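4.2 Small fridges and where things end up in them

Most of the work on household cold storage looks at the big kitchen fridge. Freezer on top or bottom, crisper drawers, door bins, the lot. The mini fridge gets a footnote if it gets anything. We had the same blind spot in December, when the first coding sheet was drawn up with nine zones, seven of which don't exist in a one-shelf unit. Sheet was redone. The version used from here on has 4 zones: shelf left, shelf middle, shelf right, floor of the cabinet. Door shelving coded separately, yes or no, and what sort of item.

Participants filled in a placement diary every time they put something in or took something out. 432 diary entries in total, 260 of them from shared units (break rooms, studio spaces, one dorm lounge) and the rest from private ones. Entries with no zone marked were sent back to the participant and filled in by phone. Senan Phelan did the phone calls and also the second coding pass. Disagreements between first and second pass were settled by talking it through, no formula.

Three findings matter for the layout question.

First, fruit. Loose fruit goes on the shelf and it goes in side by side, almost never stacked, even where the shelf is wide enough for a second row behind. People said they wanted to see it. One private user in the Lutard building: "if it's behind something I forget I bought it." Second row use was low for fruit and much higher for yogurt and lunch boxes, things with a flat top. A round item on a wire rack also has its own problem, it settles into the gaps between the wires and wherever it settles is more or less where it stays. Several diaries mention this without being asked. So the "choice" of spot is partly the rack's choice, and we should be careful about reading habit into it. The solid glass shelf in the Dova units did not produce the same comments, though fruit rolled there, and two diaries complain of it at some length.

Second, bottles. A bottle that fits upright goes upright. Users will move fruit over to make this happen. If it does not fit upright under the shelf above or the cabinet roof, it goes in the door, and if the door won't take it then it lies down on the cabinet floor, which everybody disliked and did anyway. Bottles tended toward the side of the shelf. Which side seems to depend on the door hinge, the hand used, and what the unit is standing next to, and we cannot pull these apart with the data we have. A wall close on one side is enough to change the reach completely. See the Hennessy break room in section 4.4, where the unit was turned a quarter turn halfway through and the bottles changed sides inside of a week.

Third, the cabinet floor. Underused. It is the lowest surface and in a unit set on a table it is still at a decent height, but people treat it as leftover space. Small items dropped there were forgotten at a higher rate than anything else in the diaries. Sauce packets, mostly, a lid once, a battery somebody wanted to keep cool. When asked, participants described the floor as "not really part of the fridge" or words close to that.

Table height changes things more than we expected. A mini fridge on the ground makes the user crouch, and a crouching user puts things in fast and at the front. Raise the same unit onto a table and a seated person can see straight onto the shelf. Placement slows down, items get spaced out, the back third of the shelf starts getting used. Figure 3 has a unit raised this way, door open, with a light load of the mixed kind we saw most often in diaries: a couple pieces of fruit and a bottle. Note the left, middle and right placement with so few items. Light loads like this one are useful for looking at first placement, before crowding takes over and everything becomes a matter of what still fits.

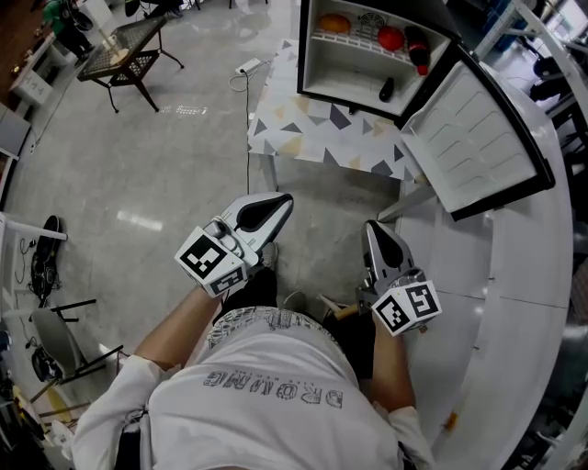

Figure 3. Mini fridge on a cloth-covered table, door open to the right. Wire shelf holds an orange fruit (left), a red apple (middle) and a dark bottle with red cap (right).

Door swing needs a word. With the door opening to the right, the inner panel ends up on the user's right and takes up elbow room on that side. Right-handed participants with this setup either reached across or shifted their chair left. The Pornik units could be rehung, but only one participant did it and she said the instructions took longer than teh job. For everyone else the hinge stayed the way it came, and the room got arranged around it. Counters near the unit helped a lot, people set things down there first and then loaded the fridge in one go. Without a landing surface they loaded from the bag, one item at a time, and the order in the bag became the order on the shelf. Heaviest item last, usually, as it was at the bottom.

Limits. Diaries are self report. Participants knew we cared about position and some of them got neater, one said so outright. Shared units have more than one hand in them and the diary only catches the person who bothered to write. We did not measure shelf temperature by zone and can't say if the spots people favor are any good for the food. Fan position varied between models, and items pushed hard against the back may have blocked the airflow in some units, this was not logged. Also no data on cleaning, which probaby resets the layout each time it happens. A follow-up sheet with a cleaning column is drafted but has not been used yet.

What carries over to section 5: zone labels as above, fruit and bottles kept as separate classes, floor items kept in even where the count is small. Table-mounted and ground units are never pooled. Units with a rehung door are dropped from the side preference table and kept everywhere else.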